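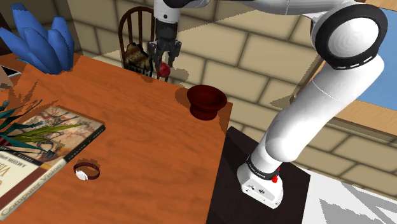 Is the Oswood simulator worth paying for?

Oswood sells a simulated arm and a set of ready-made rooms for $85 a month. I have used it since November, and my view is that most small teams should buy it for the rooms.

The arm is fine. It holds a small red ball over a wooden table as well as the free ones do. The rooms are harder to come by – a bowl, a book and a wristwatch on the table, plants hanging over the edge, shadows across a stone or brick wall. Woo-jin So spent weeks building something plainer for us.

My complaint is the cap of 4000 runs. We hit it on a Wednesday and had to wait for support to lift it.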